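作業ノート 1月 布もの・たたみ

朝9時すぎ開始。担当は自分とDivya、午後からTuさん合流予定。

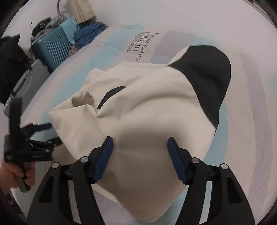
布ものは結局、どこをつまむかが全部だと思う。箱に入れる、棚に戻す、このへんはTrasenのアームでだいぶ安定してきたのに、服になると急に話が変わる。先月の議論で「家事はもうほとんどいける」とPillaiさんが言っていたが、あれは皿とタオルの話で、服は入っていない。生成りのくしゃっとしたやつ、左側に布が寄って畝みたいに盛り上がっている。人間ならあそこをつまんで振れば済む。ただ機械から見ると、畝なのか縁なのか、中央の斜めの細い隙間がポケットなのか重なりなのか、その時点で決められない。右上の黒い布も袖かフードの裏か、この状態だと自分でも迷う。表裏の判断は後回しにして、まず広げる、でいいはず。

下敷きの白っぽいシート（Parisianと大きく印字のあるやつ）も要注意。色が服に近い。指が少し深く入ると服とシートを一緒に挟む。青いパッドのうね、滑り止めとしてはいいが薄いもの2枚の区別はまったくつかない。ここは力覚か、せめて指先の距離を見ないと無理。

手順メモ（今日の版）
・盛り上がりを浅くつまむ。深追いしない
・もう片方は少し離れた所で待機、持ち上がってから縁を取りに行く
・両方で引いて、止まったらそこで止める。引っぱりすぎ禁止
・下のシートがついてきたら即やり直し。記録には「二枚取り」と書く

「二枚取り」と「失敗」を混ぜて書いてる人がいる。集計で困るので分けること。Pavithraに言われた。自分も混ぜてた。

昼前にSaranyaから質問。タオルで覚えたものが上着に効くのか。今のところの感触、つまむ所までは効く、広げる所からは効かない。タオルは四角いので角を探せば終わるが、上着は角がない。袖が裏返っているともうお手上げ。Nelの方式（先に吊るして形を見る）なら多少ましかもしれないが、床に近い高さでは吊るす余裕がない。台を高くするか。要相談。

あと周りの物。壁ぎわに青緑のスーツケースと銀色のが立っていて、その脇に紺の布。こういう部屋が普通の部屋なので、片づけてからやるのは違う気がする。実際の家で使うなら「どれがたたむ対象か」を選ぶ所から仕事。紺の布は対象なのか荷物なのか、人に聞かないとわからない。聞いてくる機械のほうが、勝手にたたむ機械よりましだとDivya。同感だけど、毎回聞かれたら自分でたたむ。

データ量の話。現状617件、目標3000。服の種類は6種のまま増えていない。件数だけ伸ばしても同じシャツばかり上手くなる。前開き、フード付き、裏地の色が違うもの、を優先して足したい。黒い裏地は特に弱い。しわの影が出ないので奥行きが読めてない（と思う。未確認）。

Flirkeroの担当から、店舗のバックヤードで試着後の服を戻す作業に使えないかと打診あり。正直まだ早い。ハンガーに掛ける前の段階、つまり山から1枚だけ取る、これが安定しないと話にならない。逆に言うと「1枚取って人に渡す」だけなら夏までに見せられるかも。Pillaiさんはたたみまで全部見せたい派。自分は反対。途中で止まる実演ほど印象の悪いものはない。

Lununauの新しい制御、3回だけ試した。動きはなめらか。でも布を持ったまま迷う時間が長い。迷ってる間に布が垂れて形が変わり、また迷う。速さの問題じゃなくて、見直しのタイミングの問題か。Tuさんに聞く。

15時 Tuさん来る。見直しは持ち上げ直後の1回にしぼれ、とのこと。垂れきるまで待ってから見る。なるほど。待ち時間の設定は次回やる。

で、家事はもうできるのかという件、今の自分の答え：
　拾う　→ ほぼ可
　仕分け → 人が横にいれば可
　広げる → 服による
　たたむ → タオルなら可、上着はまだ
　しまう → 引き出しを開ける所で別問題、今回は対象外

「ほぼ可」の中身をちゃんと書けとPavithraに絶対言われるので、次回までに条件をつける。床の色、布の厚み、明るさくらいか。

やること
・二枚取りの記録を付け直す（自分）
・フード付きの服を探す（Divya）
・指先パッドの硬さ違い、在庫を確認すrる
・台の高さの件、Saranyaと相談
・Flirkeroに返事。「1枚取り」の範囲で、と書く

充電忘れないこと。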